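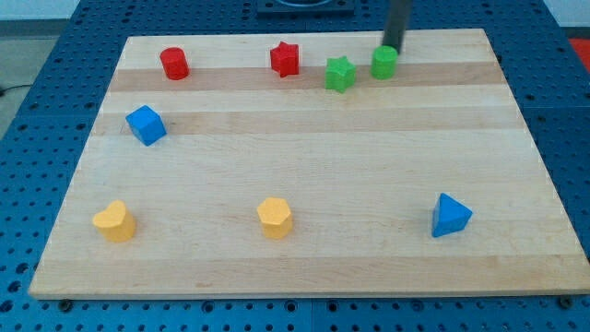 Maple-coloured board on the blue perforated table, with the wooden shape blocks set out. Red cylinder and red star towards the left and centre of the back row, green star and green cylinder to the right.

Shape blocks and boards: gallery, August

Surfaces and blocks from the Ulgate workroom, catalogued by Lensa Hailu. One picture is up so far. Item numbers follow the Beyene list, and blocks are entered by shape first and colour second.

Board, item 404
Long strips glued edge to edge. The strips were not sorted by tone before gluing, so a few are darker or more honey-coloured than the ones next to them. The darker band behind the back row is wood, not stain. The front edge shows a thin, lighter rim. Finish is a single coat of oil, renewed on a Monday when the room is shut.

Cylinders, item 92
Flat top, straight side. Stored upright. The red and the green are of similar size and share a tray.

Stars, item 110
Five points, same section from top to base. Cut from one template for both colours. The points take most of the knocks -- check them before the blocks go back in the tray, and put any with a raised splinter aside for Muthoni Kashindye to sand.

Table
Blue, perforated top. Small parts can drop into the holes, so loose pegs and screws stay in the lidded tin. Wipe with a damp cloth and dry at once. Boards are lifted on and off, never slid.

Paint
Red and green are from the Clerkivura range, shade card 2744. Two thin coats, light rub down between them. Touch-ups are noted on the back of the tray label with initials.

Corrections to item numbers go to Sosina Alemayehu.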